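Unfinished blocks on a green tablecloth: leave them bare, or oil them?

Forum: Small Woodworking > Toys and Simple Projects

fennawillems
Posted Wednesday, December 2, 2020

Hi all, longtime reader, not much of a poster. I've been making plain wooden blocks for my sister's kids (and, let's be real, for me) and I'm stuck on the part that should be easy. Do I finish them or do I leave them alone?

They're light wood, no paint, no oil, just sanded. I like how pale they are. Against a green cloth they look fantastic, the color really pops, and I'd hate to turn them orange with the wrong oil. On the other hand my last batch went to my sister in August and came back to visit looking like they'd been through a war. Jam, mostly.

I also can't decide on the shape. I've got cuboids so far and I keep pushing them up against each other to see if the faces meet nicely. When two sit side by side and touch all the way down, I'm happy. When there's a gap I go back to the sandpaper and lose another evening.
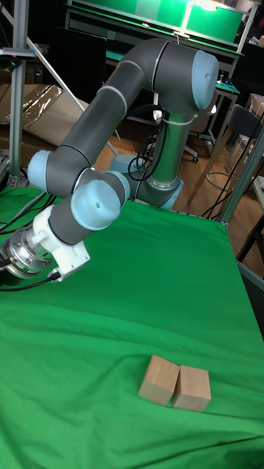
dovetail_dan
Leave them bare. I've made blocks for three grandkids and never put a drop of anything on them. Bare wood feels better in a small hand and you can just sand off the jam once a year. I do think you're overthinking the gaps, though. Kids will not check your faces with a square.

fennawillems
Ha, I know they won't, but I will! I have a tiny Stedero square in my apron pocket and I can't stop myself. What grit do you stop at, Dan?

dovetail_dan
Whatever's on the bench. Usually 150, sometimes I get fancy.

marzipan_mill
Okay, I'm going to disagree with Dan on pretty much everything here, sorry Dan. Bare blocks get grubby fast and the end grain drinks up every sticky thing in the house. Sanding once a year rounds everything over until you've got a box of potatoes. I oil mine, two thin coats, and wipe them down hard in between. The Van Rooij oil is what I have on the shelf and yes, it does warm the color a bit. Not orange, more like weak tea.

Also, don't stop at 150, please. It feels like a cat's tongue. Fenna, what are you using?

fennawillems
Weak tea is exactly what I'm afraid of, haha. I go up to 800, which I'm aware is silly for a toy. I started because I had a pack of it left over from another project and then I got hooked on how smooth the faces came out.

marzipan_mill
800!! On a block! That's too far if you want oil to soak in. You're basically polishing the thing shut. Go back to something coarser before you oil or it'll just sit on top and get gummy.

fennawillems
Oh no. Well, that explains my test piece, which is still sticky on one side after a week.

So here's the other half of my question, and it's about the cloth. I bought a big piece of bright green fabric for the play table. I love it, and it's long enough to hang down over the side. But it won't lie flat! There are soft wrinkles all over, and on a wrinkle even a good block leans a little. You set two next to each other and one sits tilted and looks taller than its neighbor, and then I'm off checking my saw again when it's just the fabric.
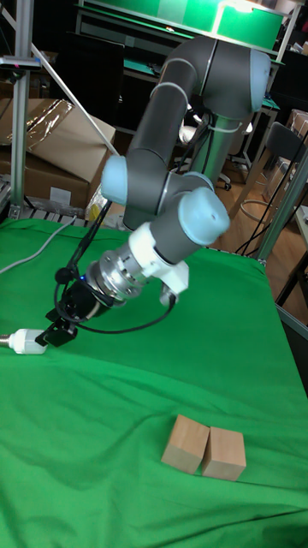
quietplane
Iron it and put a thin rug pad underneath. A cloth straight on a slick tabletop will always creep, and every time somebody leans on it you get new folds. We use the Welov grippy stuff from the kitchen drawer aisle, cut a hand's width smaller than the table.

dovetail_dan
Or skip the cloth. Blocks want a hard surface. Half the fun is the clack.

quietplane
The clack is fun for about four minutes, Dan. I live under a family with hard floors.

marzipan_mill
With quietplane on this one. A cloth also keeps the corners from getting dinged when a tower comes down. Fenna, is yours cotton? Wash it before you cut the pad, it may shrink on you.

fennawillems
I think it's a cotton mix, the label was in tiny print and I threw it out like a genius. I'll wash it this weekend.

And I hear you on the clack, Dan, I do. But I grew up with blocks on a green blanket and that's the whole picture in my head. My grandmother's set lived in a cookie tin with a dented lid, and you'd tip it out and it all went quiet and thuddy on the wool. That's the sound I'm after.

Anyway, I took everyone's advice and got some more sanding in last night. I broke the edges just a hair so they don't feel sharp, but I kept the faces dead flat so two of them can still snug up together.

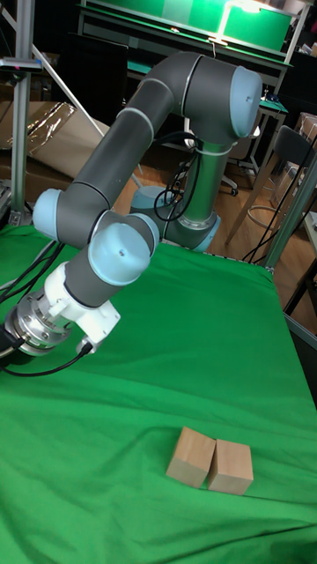
My plan now is to split the batch. Half of them stay bare, for Dan, and the other half go back to a coarser grit and get the thin coats, for marzipan. There are 16 blanks left on the shelf, so that's 8 and 8, and my sister's kids can be the judges. I'll mark the oiled ones on one end with a pencil dot in case the color difference is smaller than I think.

dovetail_dan
Pencil will wear off. Use a little punch mark.

marzipan_mill
Pencil under the oil won't wear off! Do the dot first and then oil over it.

dovetail_dan
Fine, I'll give you that one.

fennawillems
Dot first, then oil. Got it. Does the Van Rooij need a full week between coats, or can I get away with a couple of days if the shed's warm?

marzipan_mill
Couple of days is fine if you really wiped it. If it still smells strong, wait.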